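Home | Accounts | Vault Storage | Prices | Help Center | My Tickets

Ticket 1391: Silver holding shows wrong weight after transfer between vaults
Status: Resolved
Opened by: Ximena Sandoval
Handled by: Ximena Esquivel, Clarnar client support
Opened: 6 October 2024

Problem as reported

I moved 124 ounces of silver from the Stastach vault to the Kudmont vault last week. The transfer is marked complete and the fee has been taken. My Kudmont balance shows 100 ounces. My Stastach balance shows zero. The total on the front page of my account is also 100, so the missing 24 ounces are not in either place. I have logged out and back in, and tried a different browser. The PDF statement has the same figure as the website.

I placed a sell order for the full amount on Friday and it was rejected with "insufficient metal." I would like to sell while the price is where it is, so please treat this as urgent.

First reply

Thank you for the details. I can see the transfer and the rejected order. The outgoing entry at Stastach is for the full 124 ounces. The incoming entry at Kudmont was split in two: one 100-ounce bar, which has posted, and a second line for the smaller bars, which has not. I am checking with the vault why the second line is held.

Please don't submit the transfer again from your side. A second request would lock the 100 ounces that did post.

Customer reply

Understood, I have not resubmitted anything. Can I sell the 100 ounces now and the rest later, or does that make it harder to fix? Also, the price alert I set is still based on the old total. 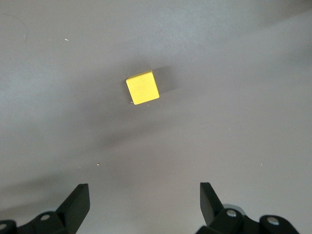 Steps taken

1. Compared the Stastach release note with the Kudmont receipt. Both list the same bars and the same total weight. The metal arrived in full, so this is a records problem.

2. Checked the held line in Jia, the system we use to match bar lists. It was stopped with a format error. Stastach had entered the small bars in grams and Kudmont had entered them in troy ounces. Jia converted one side, got a difference in the third decimal place, and put the line on hold for review.

3. Asked Kudmont to re-enter the small bars in grams. They did this the same afternoon.

4. Ran the match again. It failed once more – the old line was still open and was being read first. Canceled the old line and reran. The match passed.

5. Rebuilt the account balance. Kudmont now shows 124 ounces available to sell.

Answers to the customer's questions

Selling the 100 ounces would have been fine, and it would not have affected the held line. The price alert picks up the new total at the next overnight update. If it still has the old figure after that, delete it and set it again under Prices.

The rejected sell order can't be reopened. A new order has to be placed at the current price. I have passed your request about the Friday price to the dealing desk, and they will write to you separately.

Customer reply

Balance is correct now, and the new statement matches. I placed a fresh order for half and it went through. I will keep the rest for the time being. Still waiting to hear from the dealing desk, but you can close this one.

Closing note

Closed with the customer's agreement. The Friday price request stays open with the dealing desk. Stastach has been asked to send small-bar weights in both units on all future release notes.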